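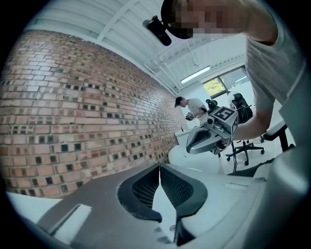
Got to the workshop at half past eight and the door was still locked, so I sat on the step and read through my notes from last time. Idrisa came with the key just before nine.

We spent the first hour on the grippers. The left one had been sticking when it closed, and Aaliyah thought it was the finger pad rubbing on the housing. She was right. I took the pad off, filed a bit from the lower corner and put it back. It closes properly now, though it still clicks. Hema says leave the click alone.

After that we recorded. The task this week is picking up a cup by the handle and putting it on a saucer. The target for the end of term is 300 good runs between the whole group, and when we started this morning we had 149. I did the first block. My shoulders ache more than I expected. You have to keep your elbows out and not hurry, and by the end of a block I was hurrying. Dennis went through mine afterwards and threw out nine where I had bumped the saucer. I thought two of those were fine, but he is strict and I suppose he has to be.

Aaliyah did the second block and was much steadier. She rests her wrist on the edge of the table before each one. I tried it in the afternoon and it helped.

Lunch was late. Cheese roll and a banana. Anitha phoned to ask if we wanted to enter the Rollarska day in May. Entry is 200 for a team and the club can pay half. Hema is keen. I said I would think about it, as it falls close to my exams. Dennis said we should see how the cup task goes first. We left it there.

In the afternoon the tracking kept dropping out on the right hand. Idrisa thought it was the light and moved us further from the window, which made no difference. Then he found that the marker cube had worked loose on its mount and was turning a little every time the gripper closed. He tightened it and we did the calibration again from the beginning, which took until nearly three. I have written it on the checklist on the cupboard door: check the cube before you start. It should have been on there already.

We got 32 more after that, all kept. Dennis copied everything to the club drive before we packed up. I swept the floor and Aaliyah put the batteries on charge.

Walked home with Hema as far as the bridge. She told me the school at Plelholm has a team as well, and they are doing towels. I would not want to do towels.

To do: buy small screws, return Idrisa's file, ask Mum about May.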